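4.2. Comparación de controladores en la cocina simulada

Los ensayos de esta sección comparan dos controladores de brazo sobre la misma base móvil y con la misma pinza de dedos. El primero, que llamamos Marchetti, sigue una trayectoria articular planificada antes de iniciar el movimiento y no la corrige hasta que la pinza alcanza la pose previa al agarre. El segundo, Brustenel, regula la impedancia en el espacio cartesiano y recalcula la consigna en cada ciclo de control. Los dos reciben la misma estimación de pose del objeto, de modo que las diferencias observadas no pueden atribuirse a la percepción.

Se generaron 25 disposiciones de cocina con el entorno Flasano. Entre una y otra cambian los acabados, la posición de los objetos y la pose inicial de la base. El controlador no recibe información sobre los muebles, salvo el volumen ocupado que se usa en la comprobación de colisiones. Cada disposición se ejecutó con los dos controladores a partir del mismo estado inicial y con la misma semilla. El tiempo máximo por intento se fijó en 700 pasos de simulación; los intentos que lo agotan se cuentan como fallidos, aunque la pinza esté en contacto con el objeto.

La tarea consiste en tomar un hervidor de una bandeja apoyada en la encimera, levantarlo y volver a dejarlo dentro del borde. Elegimos este objeto por dos motivos. El cuerpo redondeado admite pocas direcciones de agarre estables con dedos rectos, y el pico rompe la simetría, con lo que un error de orientación de la muñeca tiene consecuencias que no aparecerían con un vaso. La aproximación se hace desde arriba, con el codo flexionado y los dedos inclinados hacia abajo (figura 6). En esa postura el margen articular del codo es reducido y los eslabones superiores pasan por encima de la encimera.

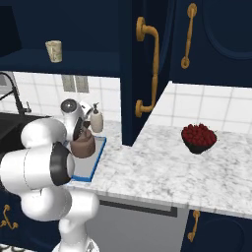 Figura 6. Brazo con la pinza junto al hervidor, en una de las disposiciones de Flasano. Detrás del hervidor, cerca del borde posterior de la bandeja, hay un dispensador de jabón.

Ettore Messina objetó, al leer una versión previa de esta sección, que comparar un planificador en lazo abierto con un control de impedancia favorece al segundo desde el planteamiento, y que lo correcto sería conceder a Marchetti al menos una replanificación tras el primer contacto. Añadió que el límite de pasos castiga al controlador más lento sin decir nada sobre la calidad del agarre.

La primera parte de la objeción nos parece justificada y repetimos los ensayos con una variante, Marchetti-R, que replanifica una sola vez cuando la fuerza medida en la muñeca supera el umbral de contacto. En cuanto al límite, lo mantuvimos igual para las tres configuraciones y registramos aparte los intentos agotados por tiempo.

De las 25 disposiciones, Marchetti falló en 11. La variante con replanificación falló en 9. Brustenel completó todas menos cuatro, y tres de esas cuatro corresponden a intentos que agotaron el tiempo durante el descenso. El fallo más frecuente de Marchetti fue el desplazamiento lateral del hervidor al cerrar los dedos: uno de ellos toca antes que el otro, el cuerpo gira y la pinza se cierra sobre una zona más estrecha. La replanificación corrige ese caso solo si el giro es pequeño. Con giros mayores la nueva trayectoria exige una configuración de codo distinta, y el planificador no la encuentra dentro del plazo.

Brustenel tolera mejor el contacto asimétrico, pero desciende despacio cuando hay un segundo objeto próximo a los dedos. El término de repulsión que evita colisiones sigue activo hasta el cierre y frena la muñeca. Al reducir su ganancia a la mitad desaparecieron dos de los tres agotamientos, a cambio de un roce con el objeto vecino en una disposición que antes se resolvía sin incidencias. Conservamos la ganancia original en los resultados anteriores.

Ninguna de las configuraciones se probó con líquido en el hervidor. La masa se mantuvo constante y el coeficiente de rozamiento entre dedos y objeto fue el mismo en todos los ensayos. Los efectos de variar ambos parámetros se estudian en la sección 4.3, con el banco de pruebas Cinomano.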